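Fitting bathrooms in old houses: a talk with Horațiu Rusu

By Tin-yau Fung

Horațiu Rusu starts early and likes to be off site by four, so we met in the café on Bevan Street at twenty past, while he still had his work boots on. He has been fitting bathrooms under the name Otia since he left a bigger firm in Prudness, and most of his work is in the terraces on the north side of town, where the bathroom is either squeezed in over the stairs or stuck on the back behind the kitchen.

He works with one other person, his cousin, and there are only ever the two of them. I asked whether he had thought about growing.

"People ask me that all the time. My accountant asks me. But if I have two teams then I am in the van all day driving between them and I'm not fitting anything. I like fitting. I don't like driving."

He came to the trade sideways. His first job here was with a kitchen company, carrying worktops up stairs. One of the fitters hurt his back and Rusu was given the tools and told to get on with it. He learned plumbing at evening classes over the next few winters, and tiling from watching a man he describes as the best tiler he has ever met and the worst timekeeper.

"He would come at eleven and go at three. But the lines were perfect. I used to put my level on his wall when he went home, to see if I could catch him. I never did."

Most of what he wanted to talk about was walls. The houses he works in were put up quickly and have been altered by every owner since, and he says you cannot price a job until you know what is behind the tiles. He has taken off one layer and found another, then another behind that, and then wallpaper.

"Three layers of tile is my record. The room was bigger by the time we finished. The lady was very pleased, she thought we had done something clever."

His quotes now have a line in them for making good the walls, with a top and a bottom figure. Some customers don't like it. They have had a quote from another firm with one price at the end, and the one price looks safer.

"I tell them, ask the other firm what happens when the plaster comes off with the tiles. If he has an answer, use him, he's fine. If he says it won't happen, it will happen."

I asked what people get wrong when they plan a bathroom themselves. He took some time over this and finished his tea first.

Storage was his first answer. People look at showrooms, and in a showroom there is nothing to put away. At home there are razors, spare loo rolls, cotton wool, the cleaning things, a hot water bottle, medicines, and whatever the children have. He asks customers to put everything from the old bathroom in a box before he measures up, and then he looks in the box.

"It is always more than one box."

His second answer was doors. In a narrow room the door decides everything, and it is often hung the wrong way for the room as it is now. Turning it round to open the other way costs very little compared with the rest of the job. He says he has seen people give up on having a proper basin because of a door that could have been rehung in a morning.

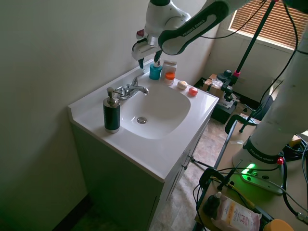 The third was buying the parts too soon. Sales come round, somebody sees a bath at a good price, and it sits in the garage for a year. By the time Rusu is called in, the bath is what the room has to be built round, and the fittings that went with it may no longer be made. He would like people to ring him before they buy anything, even if they end up using someone else.

"I had one couple in Stumameck, lovely people. They had bought everything. Bath, shower screen, toilet, the lot. The bath was longer than the room."

What did they do?

"They have a shower."

He is easy-going about style. He will fit whatever people want and says he stopped having opinions on colour a long time ago, though when pushed he admitted to a dislike of black grout. It shows every mark from hard water, and the water here is very hard. He gives every customer the same talk about wiping down after a shower, and he knows that most of them stop doing it by the second week.

He does have opinions about widths. For a family he likes a basin unit that is 900 millimetres wide if the wall will take it, as two children can stand at it with toothbrushes without a fight. Most of his rooms won't take it. In those he would sooner fit a smaller unit and leave a decent gap beside it than cram in a large one and have the cleaning done with a knitting needle.

We talked about taps for longer than I had expected. He prefers to fit ones he can get parts for. A cheap tap and a dear tap will both drip in the end, he says, and the question is whether you can buy the cartridge when it does. He keeps a drawer of old cartridges in the van with the names written on in marker pen, and a good part of his Saturday calls are people holding a tap handle in one hand and the phone in the other.

"First thing I say is, turn the water off. They don't know where. So we spend ten minutes on the phone, looking for the stopcock. Under the sink, no. Under the stairs, no. One man found it under the carpet, he'd lived there for twenty years."

He now won't leave a finished job until the customer has turned the stopcock off and on again while he watches. He also fits a small isolating valve under every basin and behind every toilet, including in places where he could get away without one, and he puts a hatch in any panel that hides one. He has lost work over hatches. One customer wanted the wall behind the toilet completely smooth and found a fitter who would tile it shut.

"That's his choice. But I've had to break walls like that. I don't enjoy it. It's somebody's nice wall."

Then there is the matter of living through it. Most of the houses he works in have the one bathroom. He tries to have the toilet working again by the end of every day, which he says is possible more often than people think, if you plan the order of things and are willing to put the same toilet in and take it out several times. Washing is harder. Customers go to the gym, or to their parents, or they manage at the kitchen sink.

He asks families with small children to go away for the days when the floor is up, if they have somewhere to go. May is his busiest month for enquiries and he has never found out why. By then he is usually booked into the autumn, and he tells people so on the first call.

"Some of them say, we can't wait that long. And I say, how long have you had this bathroom? And they say, since we moved in. So they can wait."

I asked how he deals with a job that goes wrong. He told me about a floor he laid in his first year on his own. He was short of money and in a hurry, and he tiled on to boards that moved. The tiles cracked the following winter. He took the whole floor up, put down a proper base and laid it again, and paid for it himself, tiles and all. It took most of what he had made that season.

"I was angry, but there was only me to be angry with. And she has sent me so many people. Her sister, her neighbour, the school secretary. I've done half of that road."

He gets nearly all his work that way. There is no sign on the van. He did pay for a website once, and it brought him a lot of messages from people who wanted to sell him a better website.

The body is the part he worries about. He is on his knees most of the day, and he is strict about pads and about standing up every half hour. His cousin is younger and doesn't bother with either. Rusu has bought him three pairs of knee pads, and as far as he can tell they have all gone the same way as the good tape measures.

He has begun doing more work for older customers, which he finds he likes. Mostly it means taking baths out and putting level showers in, with the floor sloped so the water runs the right way, and fixing solid timber behind the wall so that a rail can go up now or later. He puts the timber in for younger customers too and writes on the plan where it is.

"They laugh, they're thirty-five. I say keep the plan. In thirty years you'll want to know where to put the screws."

I asked to hear about his own bathroom. He looked out of the window at the van for a bit. It is the one that came with the house, he told me, and it is avocado green. The tiles are sound, the taps work and he has all the washers. His wife has chosen the new one and has a folder with everything in it. He has measured up and he has even done himself a quote.

"She asked me when I can start. I told her the same as I tell everybody, the autumn."

He had a delivery to check before the merchant's closed, so we left it there. He paid for both teas, and on the way out he stopped to look at the skirting by the café door, which had come away from the wall at one end, and pushed it back with his boot.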